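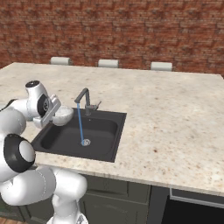
Tuker: a little calendar of poems for the church year

README, last touched in January

Hi, and welcome! Tuker is a plain text collection of 169 short poems, hymns and prayers, each one tied to a day or a season in the Western church calendar. I started it as a folder on my own laptop so I'd have something to read with my coffee before work, then a friend at church asked for a copy, then her sister did, and at some point I got tired of attaching the same zip file to emails. So now it lives in a repository and you can grab it yourself.

What's in the folder

The poems are in a directory called texts, one file per poem. The file names start with the season (advent, christmas, epiphany, lent, easter, ordinary) and then a few words from the first line, so you can find things without opening any special program. Next to it there's calendar.csv, which matches each poem to its place in the year. Feasts that stay put, like Candlemas or Michaelmas, get a month and a day. Anything that moves with Easter gets an offset, so Ash Wednesday is -46 and Pentecost is 49. If you've never counted backward from Easter before, it's oddly soothing!

There's also a script called today.py. Run it and it prints whatever belongs to the day you're on. If nothing does, it picks something from the season. You need Python 3 and nothing else.

Where the poems came from

Most of them are old and out of copyright, typed in by hand from hymnals and anthologies I own or borrowed (I live in Toledo and the used bookstores have been very good to me). I kept the original spelling except for the long s, which I gave up on after one evening of squinting. Another 31 are new. They were written by members of the Cerkard reading circle, who meet in the evenings and kindly said yes when I asked if I could include them. Daichi Ichikawa wrote the whole Holy Week set, and if you only read one thing in here, read his poem for the Saturday. I've gone back to it more than anything else in the collection.

The columns in calendar.csv

file: the name of the text file
season: one of the six above, always lowercase
fixed_date: month and day, blank for movable feasts
easter_offset: days before or after Easter, blank for fixed feasts
author: blank when unknown, and please don't fill in "Anonymous," it breaks my sorting
source: the book it was typed from, or "circle" for the new poems
lines: how long it is, in case you're reading aloud and someone has a bus to catch

Things I know are wrong or lopsided

Lent is enormous and Ordinary Time is thin. I like Lent poems, what can I say. Nearly everything is in English, with 3 Latin hymns that I left untranslated because the translations I could use all made me wince. Some saints' days sit on the older date and some on the newer one, depending on the book I was working from. I've started cleaning that up but I'm only as far as July. Advent is simply filed as a season, with no offsets at all, because it counts from Christmas and my clever Easter system doesn't know what to do with it. Suggestions welcome.

The line breaks are right as far as I can tell. Indents are another matter. A couple of the George Herbert pieces depend on their shape on the page, and if you open them in a font where the letters have different widths they'll look like a spilled drawer. Use a monospaced font for those.

Using it

The old poems are free for anybody to do anything with. The new ones belong to the people who wrote them. You can read them aloud, print them in a service sheet for up to 200 people, or share them with your own group, so long as the poet's name stays on. For anything bigger, or anything you're charging money for, open an issue and I'll pass the question along.

Rivilance, the small reading app, bundles an early copy of this collection. That copy is missing most of Easter season and has two Epiphany poems swapped, so if something looks off there, check here first.

Adding a poem

Please do! Put it in texts, add a row to calendar.csv, and tell me which book it came from. If it's your own, say so in the pull request and put your name the way you want it printed. I'm slow in December and again right before Easter (choir), but I do read everything. Rogationtide has no poems at all right now and I'd be thrilled to get even one.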